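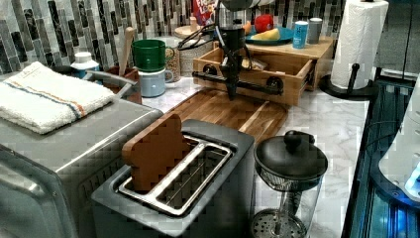 Bradley Bainbridge once told a room full of first-year students that a war is over when the buses run on time and the bus drivers have stopped looking under their seats. He was fond of the line and used it every year, and I was in the room for two of those years, and I have been arguing with it ever since. The buses may run beautifully. The drivers may have given up checking. And still, up a valley that the bus does not go to, there may be nine men and a radio who have never agreed that anything is over.

Chapter 7
After the Shooting: Amnesty and the Men Who Come Down

In the last chapter we followed the Trerkidia conflict from the first raids on the border posts to the ceasefire signed at Clegg, and we left it at the point where most newspapers left it too, with the delegations shaking hands and the heavy trucks going home. I hope you came away with a fair idea of why the ceasefire held. This chapter asks you to stay on in the province after the reporters have gone. We will look at what a government does with people who until last month were shooting at its soldiers, and at what those people do with themselves, which is often a sadder and slower story.

The tool most governments reach for is amnesty. The word comes to us from Greek and has to do with forgetting, and it is worth keeping that old meaning somewhere in the back of your mind as you read, as a good many of the quarrels in these pages are really quarrels over who is being asked to forget what. A mother in Pela whose son was taken off a farm road is being asked to forget something very different from the police captain who lost his bonus when the checkpoints closed. Both of them will be told that the amnesty is for the good of the province. Both of them may even agree, on a good day.

We should begin with some plain definitions, and I apologize to those of you who met them in Chapter 2. A pardon is given to a person, usually after a trial, and it lifts the punishment. An amnesty is given to a group, often before any trial has taken place, and it says that a whole class of acts will not be prosecuted. A surrender program is something looser again. It may rest on no law at all, only on a governor's promise and a phone number painted on a wall, and the fighter who walks in has to decide whether he trusts the governor. Students mix these three up constantly (so do ministers), and a great deal of trouble has come from a man believing he had been given the second when he had really been given the third.

The Trerkidia amnesty is a useful case for us partly for the reason that it was so untidy. The law passed in March covered membership in an armed group, the carrying of weapons and damage to public property. It did not cover killing. You can see at once where the difficulty lies. A young man who had carried sacks of flour up to the camps was plainly covered. His cousin, who had been present at an ambush and had fired a rifle in the general direction of the road, had no way of knowing whether he was covered or not, and nor did the prosecutor. The ministry's own register shows that 2389 people applied in the first round. What the register cannot show is how many stayed home and waited to see what became of the cousin.

Waiting is a subject I would like you to take seriously. We are inclined to write about armed men as if they were always doing something, planning or raiding or splitting into factions, and the memoirs encourage us in this, since nobody buys a memoir about sitting in a cold hut. But the weeks after an amnesty law is published are mostly weeks of sitting. Messages go down to the villages and come back up. Somebody's uncle has gone in and has been given his papers and a meal. Somebody else's neighbor has gone in and has not been heard from. Washington Siqueira's notebooks, which we will read from at some length later in the chapter, return again and again to one hillside group that argued about coming down for most of a winter and finally went on a Thursday, in the rain, when the man who had been most against it hurt his back and could no longer manage the climb to the spring.

I find that story moving, and I also think it is good evidence. It reminds us that the end of a rebellion is made up of a great many small endings, and that a fair number of them have to do with backs and feet and children who are old enough to be asking questions. The grand explanations (the loss of foreign money, the death of a leader, a change of heart in the capital) all matter, and we will give each one its due. They work on people who are already tired, though, and a government that understands tiredness will usually do better than one that only understands force.

What did the fighters get when they came in? In the district around Billonov the offer was a sum of 1000 in the new currency, paid in two parts, along with an identity card and a place on a building course. On paper this is generous. In practice the first payment came promptly, the identity card came late, and the building course had no tools for most of its first season. Please don't be too quick to laugh at this. A man without an identity card could not rent a room, could not open an account, and could not pass the remaining checkpoints without a conversation he did not care to have. Some of the returned fighters took to traveling only in the mornings, when the friendlier shift was on duty. Others found that the simplest thing was to go home and stay there, and their families fed them, and the neighbors looked on with whatever feelings they had.

Those neighbors need a place in our account as well. It is very common for people who kept out of the fighting to feel that they are being passed over. They too lost roofs and animals and years of schooling, and here is a payment desk for the fellow who helped to bring it about. In the villages above Pela this feeling was strong enough that a local council began its own fund for households that had never taken up arms, and gave it, rather pointedly, the same office hours as the government desk across the street. We will look at whether the fund did any good in Section 7.4. My own view has shifted over the years, and I will try to let you make up your mind before I tell you mine.

There is one more matter to raise before we get to work, and it concerns the groups that stay out. Once an amnesty closes, the official language tends to change. Those who remain are no longer called rebels or insurgents and become bandits, or remnants, or nothing at all, and the incidents they cause are reported on the inside pages as crimes. Sometimes this is accurate. A band of seven that lives by robbing delivery vans has perhaps stopped being a political movement in any sense that would help us. But the change of wording also suits a government that has announced peace and would like it to stay announced, and the careful student learns to read the crime pages of such a country with a pencil in hand. Look for the weapons used and the targets chosen. Look at which ministry sends its spokesman.

A word on sources, and then you may turn the page. For the negotiations we have both sides' minutes, which disagree in interesting places. For the camps we have Siqueira's notebooks and a handful of letters. For the villages we have the council's ledgers and a set of interviews recorded some years afterward, when people had had time to forget and also time to polish. I have left the hesitations in wherever I quote them, and I would ask you to read them slowly, aloud if you have a patient roommate.

Before you begin Section 7.1

Go back to the map of Trerkidia at the end of Chapter 6 and find Clegg, Pela and Billonov again. Trace the road that joins them and notice where it leaves the river.

Reread the text of the March law in the appendix and write down, in a sentence or two of your own, who you think it leaves out.

Keep what you have written. We will come back to it when we reach the trials.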